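3.2 Collecting demonstrations in lived-in rooms

Most of the demonstrations used to train the Isinport policy were gathered outside the laboratory, in bedrooms and sitting rooms where the furniture and belongings were left as they were. The task family discussed in this section is small-item tidying, in which objects spread over a soft surface are gathered into an open box. It was chosen because the items are thin, glossy or oddly shaped, and because a bed sheet gives way under contact in a manner that a bench top does not. Figure 4 gives the operator-side view from the hand-held gripper.

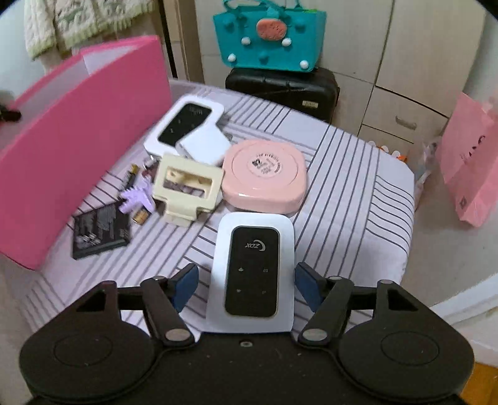 Figure 4. Pocket router between the gripper jaws, bed surface.
Oisín Tierney, Breathnach Laboratory, Udinis

Each demonstration covers one item and ends when the jaws have opened and withdrawn. Operators were asked to work at the pace they would use at home and to avoid rehearsing a grasp before the recording began. A missed grasp was kept in the set if the operator recovered within the same demonstration. We labelled these separately, as earlier work on the Cevumside set suggested that recoveries are useful in training but skew the estimate of task length.

The item pool was made up of everyday belongings: pocket routers, hair clips, batteries, keys, chargers and small cases. We did not standardize colour or size. Several items look alike from the wrist camera – a black-faced router and a black phone case, for instance – and the annotators were told to name an item only when they could tell it apart over the whole demonstration. Where they could not, the general label "flat dark object" was used. It was applied to 9 of the 100 demonstrations in the pilot.
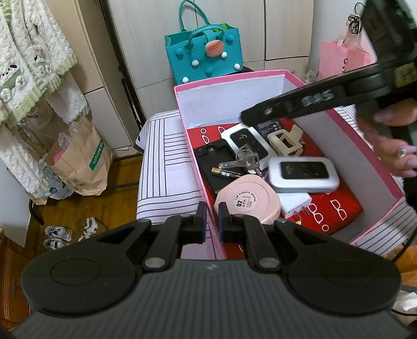 Placement proved harder to specify than picking. Our first instructions said only that the item should end up inside the box, and operators read this in different ways. Some lowered the item until it touched the bottom, while others let go just under the rim. The second version asked for contact before release, and the spread in release height dropped noticeably. Of the pilot demonstrations, 51 were recorded under the first version and the remainder under the second. Both groups are included in the training data, with the version stored as a field.

A session was limited to roughly 40 minutes, after which the operator rested or handed over. Between demonstrations the items were moved by hand to new positions, with no fixed layout. The background was left alone within a session, so bags, clothing and furniture stay in much the same place from one demonstration to the next. We return to the effect of this on generalization in Section 5, where sessions are held out by room instead of by item.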